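Category: Home & Garden > Storage and Moving

Packing small bathroom things for a move, what goes first?

Posted by Drirnunari, 28th February

Hello all. We move to a smaller flat in May and I want to begin early with the bathroom. My wife says to throw all of it in one box and sort it later. I did this the last time and I was looking for my razor for 2 days. How do you pack brushes, combs, bottles and such, so that you find them again? The new bathroom has only one narrow shelf.

Donal Mac Carthaigh

I have moved many times for work, so I can tell you my way. Please forgive my English.

First take everything out and put it on the bed – do not sort inside the cupboard. Old creams and dry nail polish go away now. I had over 40 small hotel soaps the last time, and I did not need even one.

Bottles go in a plastic bag with the cap taped, standing up. Brushes and combs should be clean before you pack them. Pull out the hair, wash them in warm water with a little shampoo, and let them dry on a towel, bristles down.

Hard things without liquid can share one open bin. A hairbrush takes more space than you think, so put it in before the small things.

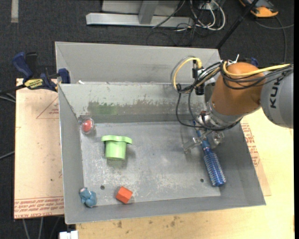
What to keep with you

One small bag for each person: toothbrush, razor, comb, medicine, one towel. This bag travels in the car with you and never in the truck. Write the name on it.

For the narrow shelf, I would wait. Live there 2 weeks and then buy boxes that fit.

Buckley

just use zip bags. worked for me

Brutosine

I agree with Donal about the small bag. I would add a roll of toilet paper and hand soap, you will want these in the first hour.

Related topics
Can I pack towels around glasses?
How to label boxes for two bathrooms
Best way to clean a wooden comb
Shelf ideas for a very narrow wall

871 views
Contact us | © Zotent Community Help | Back to top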